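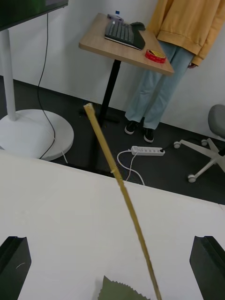
We reached 388 episodes on the stick task this week, and I threw out 151 of them.

The task is simple to say. Pick up a thin piece of bamboo from a white table and put it down where the operator wants it. A person would not think about it. For the arm it is hard, mostly because a stick that thin can sit between the fingers at almost any angle and the policy has to learn from our examples which angles are fine.

Most of the ones I threw out came from the first two sessions. Chukwuemeka Tijani and I were taking turns driving, and we had different habits. He came in slowly and closed the fingers near the middle. I went for the end and dragged. Neither way is wrong, but mixed together they taught the model to hover over the stick and never commit. I kept his episodes and dropped nearly all of mine, which stung a little.

We also changed how we reset. In March we put the stick back in the same spot every time and got a model that only knew that spot. Now whoever is not driving sets it down without looking too hard at where it goes. The leaf shape with the saw-toothed edge gets moved too. Episodes with a second item on the table are slower to record, but I want more of them.

The wrist view is the one I check first when I review. If I can't follow the tip of the stick in it, I mark the episode and come back later. Labels go in a plain spreadsheet. We tried Dudent for this and went back after a few days.

Next is retraining on what is left, then two more sessions with Chukwuemeka's grasp as the rule. I have been practicing it. I still close too early.

2018-05-12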